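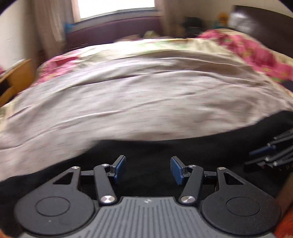
The Plemcombe is a mid-weight down-alternative comforter, queen size, sold in one fill weight and two shell fabrics. I bought the cotton percale version and have used it through one winter and into spring. The shell is the part I would pay for again. It has a tight, flat weave and does not pill, and it behaves like percale in every other respect, so anyone who wants the bed to look pressed should look elsewhere. Spread over the mattress it stays as rumpled as the one in the photo until someone pulls the corners straight. The sateen version drapes better and costs more. Kristine Fajardo has that one and reports that it slides off her side of the bed at night, a complaint I do not have.

Construction is box-stitched, not channel-stitched. The boxes are closed on all four sides, so the fill cannot migrate from one end to the other. After the winter I measured loft at the center and at the foot edge with a ruler and a flat board. The center had lost slightly more height than the edge. My previous comforter, a Terkik with open channels, had an obvious flat zone down the middle after the same period and had to be shaken out every week.

The fill is siliconized polyester fiber. It is not as warm for its weight as down and it does not pack small. I keep the bedroom at a low setting overnight and was comfortable with the Plemcombe alone through December. In the coldest stretch of the season I added a thin wool blanket on top. Above a mild room temperature it is too warm for me, and by late spring it goes into the closet.

Washing is where most comforters in this class fail. The care label calls for cold water, gentle cycle, low heat. My front loader takes the queen size with little room to spare. The dryer needs two full cycles, with a stop in between to turn the comforter inside the drum, otherwise the corner boxes stay damp. I have washed it four times. One seam on the foot edge opened for a short length after the third wash and I closed it by hand. The replacement policy covers seams for the first 30 days only, so this was my problem.

Shell shrinkage was small but measurable. The length went down more than the width. It still covers the sides of a standard mattress, but on a 14-inch mattress it would come up short, and I would size up.

Corner loops are included, one per corner, sewn flat into the binding. They are too short for the ties on my Hashmi duvet cover. I extended them with cotton tape – ten minutes of work, and the comforter has not bunched inside the cover since. A loop half an inch longer would have solved it at the factory.

Noise is low. Percale has some rustle when new, and most of it was gone after the second wash. There was a faint chemical smell out of the package that cleared in two days with the window open.

For comparison, Shagufta Naqvi lent me her Trollside for a week. It is a heavier piece with a brushed shell, noticeably warmer, and slower to dry. It also holds lint. For a cold house I would choose the Trollside. For a heated one the Plemcombe is easier to live with and easier to wash.

Rating: 4 out of 5. One point off for the seam and the loops together.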